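Hindano hand grippers – progress report to the Wosasau small builds fund
Prepared by Jurgita Jaunzems, 2025-06-27

1. Status
The build is on schedule. Frame and linkage work ended in March. Remaining work is on pads, cable routing and the written build notes.

2. Mechanical
The finger arms were recut once after the first set flexed at the pivots. Alby Te Moana replaced the pivot screws and set the end stop so that both fingers meet on the center line. Full opening is now 110 mm. Blue ridged pads are fitted to the fingers; smooth pads were dropped – they let round items roll out under light grip.

3. Handling work at home
Fruit is the main test load. Apples, oranges and plums differ enough in size and skin to show up errors in pad angle, and they are cheap to replace. The work surface is a bed with a pink plastic sheet laid over the bedding, and fruit is moved between the sheet and a green tray. A soft base is harder than the workshop bench: the fingers can press into it before they close.
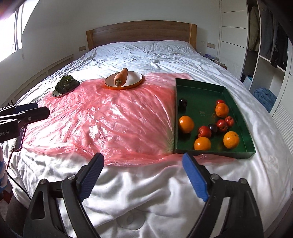
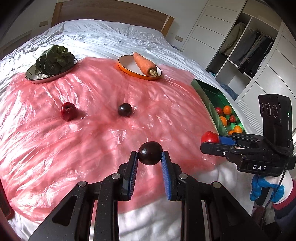
4. Open items
Cable strain relief. The cable still pulls on the handle at full reach. Edgars Pärn is drawing a clip.
Pad wear. Matilde Godinho has ordered 14 spare pads from Crichton. Delivery is not confirmed.
Build notes. Sections 1 and 2 are drafted. The section on pad fitting needs new drawings.

5. Budget
Spending is within the approved amount. We ask to move the unused bearing money to pads and cable. Consuelo Cortés has the revised sheet and will send it separately.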